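Talk notes: The Table Comes First
Cheetham Quilt Guild, 7 February 2019
Slot is 12 minutes plus questions. Slow down at the start. I always rush the start.

OPENING (title slide up)

Hello and thank you, and thank you to Roy Whiteley for driving the projector. Ask who has ever basted a quilt on the living room floor. Wait for hands. Ask whose knees forgave them. Wait for the laugh, and if there isn't one, carry on!

I want to talk about the thing under the fabric. We spend whole evenings on thread weight and needle sizes (and I love those evenings), and then we go home and cut out a king-size top on whatever flat thing isn't covered in mail. I did that for years. I thought my borders were wavy because I was bad at borders.

Hold up the blue-and-rust sampler. Let people see the left edge. It wanders. Pass it around, but ask for it back this time.

WHERE I STARTED

My first table was my grandmother's kitchen table, drop leaf, pretty as anything. The hinge line ran right through the middle of my cutting mat. Every time the rotary cutter crossed it there was a tiny bump, and every strip I cut had a tiny bend in it. Sew a lot of those together and you have a wedge.

Demonstrate with the two strips in the envelope. Fold each in half and lay the edges together. One matches, one has the little V. Hold it up high for the back row.

The fix cost me a piece of board and a morning. Don't get into the board here, it comes up later.

HEIGHT

This is my favorite part, so watch the clock.

Stand up straight, arms loose, bend your elbows. Get everyone on their feet to do this with you, it wakes the room up. A cutting table wants to sit a bit below that bent elbow, so you can lean your weight down on the ruler without folding at the waist. For me that comes out at 36 inches. Our visitors from the Clikness group work in metric, so that's 914 millimeters, and yes, I looked it up for you.

A sewing table is a different animal. You sit at it, your shoulders should drop, and the machine bed raises your hands again. If you only have one table, set it up for sitting and put it on risers to cut. Bed risers are fine! Mine are bed risers. Check that all the legs are fully seated in the cups before you lean on anything.

If someone asks about tall people and short people sharing: cut for the taller one, and give the shorter one a firm anti-fatigue mat to stand on.

COLOR AND LIGHT (next slide)

People are surprised that I care what color the top is. I care a lot. A dark top swallows navy and black scraps, and a busy wood grain fights with small prints when you're laying out blocks. I like a big pale surface that lets the fabric do the talking, with light falling evenly from overhead so you aren't chasing your own shadow down the ruler. Scuffs don't matter one bit. A few light marks on a white top are simply what a working table looks like, and your fabric will not notice. 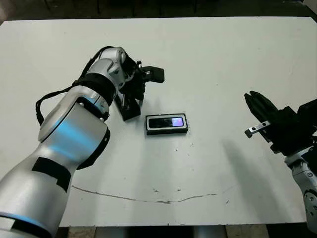

Brenda Fothergill read a draft of these notes and disagreed with me flat out. She wrote that white glares at her after an hour, that she can't find her white thread ends on it, and that she threw a soft gray sheet over her own table and has never looked back. I think that's a good point, so I'm passing it on. If you do a lot of low-contrast piecing, whites on creams, try gray. You can borrow a pillowcase from your own closet and find out tonight for free.

(If the discussion takes off at this point, let it. Cut the section on casters.)

FLATNESS

How to check: take your longest ruler, stand it on its thin edge across the table, and crouch down so you're looking under it toward a window. Light coming through means a dip. Do it lengthwise, then across, then corner to corner. Corner to corner is the one people skip, and it's the one that shows a twist.

Small dip: slide thin card under the cutting mat until the gap closes. Hinge or seam: lay one solid piece of board over the whole thing, sanded and sealed at the edges so it doesn't snag. Felt dots on the underside will keep it from walking.

A twist: that's usually the floor. Shim the leg before you blame the table.

Mention Polex. I keep getting asked about the mat I use, so: it's the Polex double-sided one, I bought it at Rustari with my own money, and any self-healing mat that lies flat will do the same work. Store it flat. Don't leave it in a hot car. I've done it, and I have the potato chip to prove it. Hold up the potato chip.

CASTERS (only if there's time)

Locking ones, and locking on every leg. A rolling table is wonderful when you can walk all the way around a quilt, and terrible when it drifts as you press. No walls? Great. Against a wall? Pull it out when you baste and push it back after.

SPACE AROUND THE TABLE

You need room for your hips more than you need more tabletop. Leave yourself a path on at least two sides. I moved an entire bookcase out of my sewing room last September to get the second side and it changed how I work more than any tool I've bought. The bookcase is in the hallway now, and we've all agreed to turn sideways.

Under the table, keep what you reach for while standing: batting, the big ruler, the scrap bin. Leave a clear spot for your feet. Anything you need while sitting goes to the side of your dominant hand, low enough that you don't twist.

THE CHALLENGE

Before the next meeting, do the ruler test on whatever you use now. Kitchen, desk, ironing board, I don't mind. Write down what you find and bring it along. I would love to see a whole wall of these! Roy has cards by the coffee urn.

QUESTIONS

Likely ones:

Can I press on it? Only with a wool mat or a proper pressing board in between. Heat and steam will ruin plenty of tops.

What about folding tables? Yes, if the join is tight. Board over the top if it isn't.

How long should it be? Long enough for a width of fabric opened out, plus a hand at each end. Longer is lovely.

Get the sampler back. Check the back row.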